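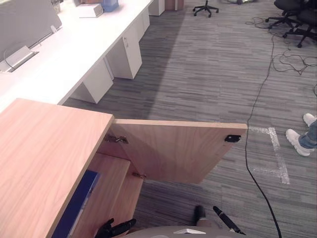
A low timber cabinet with the door open and one folder inside.

How to set up a household paper file and keep it going

Most houses have paper in four or five places. There is the kitchen drawer, the top of the fridge, a bag from the last move and whatever is in the car. The method on this page brings it into one cabinet and takes a weekend for an average household. After that it needs ten minutes a fortnight.

I wrote the first version for my parents when they moved from Hernley to Gradisden and had to find a building certificate in a hurry. It has been changed a few times as readers have written in.

What you need

One cupboard or cabinet with a door. It should be in a dry room, off an outside wall if you can manage it. Garages and laundries are too damp.
Folders or document wallets in two or three colours. Dark colours hide grubby fingerprints, but you will need white labels on them.
A pencil, a black pen and a packet of plain labels.
A shredder, or access to one. Many libraries and office supply shops will shred by the kilo.
Four cardboard boxes for sorting.

Don't buy a label maker or a filing system with printed tabs until you have sorted. Printed tabs are written for someone else's house, and you will end up with an empty section called Investments and nowhere to put the dog's vaccination card.

Step 1: Collect

Walk through every room with a box and pick up all the paper. Include manuals, warranties, school reports, receipts and unopened mail. Leave books, magazines and photographs where they are. Photographs are a separate job and will stop you dead if you start on them now.

When I did my own house I had 1,506 sheets, counted because I wanted to know how much a single folder could take. You don't need to count yours.

Step 2: Sort into four boxes

Mark the boxes Keep for good, Keep for now, Act on and Shred.

Keep for good takes birth and marriage certificates, citizenship papers, wills, title documents, adoption papers, degree certificates and vaccination records.

Keep for now takes tax papers, bank and super statements, insurance policies, the current lease, rates notices, car registration and receipts for anything still under warranty.

Act on takes anything with a due date or a form to sign. Keep this box small. If it fills up, stop sorting and spend half an hour clearing it.

Shred takes everything else with a name, address or account number on it. Plain paper with none of these can go straight in the recycling.

Don't read as you go. Look at the heading and the date, then put it down.

Step 3: Check how long to keep things

For most people in Australia the tax office asks for five years from the date you lodge. Records for shares, property and anything else that may attract capital gains tax need to be kept for longer, starting from when you buy. If you run a business, ask your accountant before you shred anything.

Warranty receipts printed on thermal paper fade. Photocopy them or take a clear photo, and staple the copy to the original.

Step 4: Make the folders

Start with fewer than you think. Mine are House, Car, Money, Tax, Health, School, Pets and Manuals. Write the label in pencil and leave it for a month. If you keep putting something in the wrong folder, the label is wrong, so change it. Go over it in pen when it has settled.

Inside each folder, newest goes at the front. Don't use plastic sleeves except for certificates. They double the thickness and slide about.

Stand the folders upright with the spine or the label facing out. Stacked flat, the bottom one never gets opened. If the cabinet is wider than your set of folders, use a bookend or a brick wrapped in felt to stop them slumping.

Step 5: Deal with the permanent papers

Put these in a single folder of a different colour from the rest, so that anyone in the house could grab it on the way out. Scan each page and keep the scans on a drive at someone else's place. Tell one other person where the folder is.

A fire-rated box is worth having if you live in a bushfire area. Check that it is rated for paper, and for how long.

Step 6: Keep it going

Have one tray for incoming paper. Every second weekend, empty it into the folders. Each July, after you have pulled out what you need for your return, take out the oldest year of tax papers and shred it if it has passed the limit.

Reader questions

Aiman Liem wrote to ask whether manuals are worth keeping when most are online. I keep the ones for fixed appliances, such as the oven and the hot water system, and hand them over when the house is sold. The rest I recycle. That took 22 booklets off my shelf.

Another reader asked about bills that arrive by email. Make a folder on the computer with the same names as the paper ones, and save them there as PDFs with the year first in the file name.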